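The snack shelf, finally sorted

I have been meaning to write about the little shelf pushers since March, when I cleared out the pantry and found I could not reach anything past the second row of anything. You know how it goes, you buy a nice deep shelf and within a week all the good stuff has migrated to the back wall!

So I ordered clear plastic rails from Velov, the kind shops use, where a small pusher block sits on each rail and keeps whatever you have pressed up to the front. I got 3 to start with, because my pantry shelf is only 60 centimeters wide and I wanted to try them out on the table before committing (I have been burned by drawer dividers before).

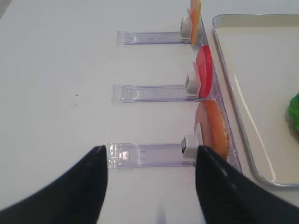

The clear plastic was the right choice, I think. I nearly went for the black ones, and I'm glad I waited, because on a white surface the see-through ones hardly show and your eye goes straight to the colors of whatever they are holding. Round, flat things standing on edge are what I mostly want them for, and I have a soft spot for a row of bright reds and oranges anyway.

Next up is the spice shelf, which is a much bigger headache, with jars in every size you can think of. I'll measure it this time before I order.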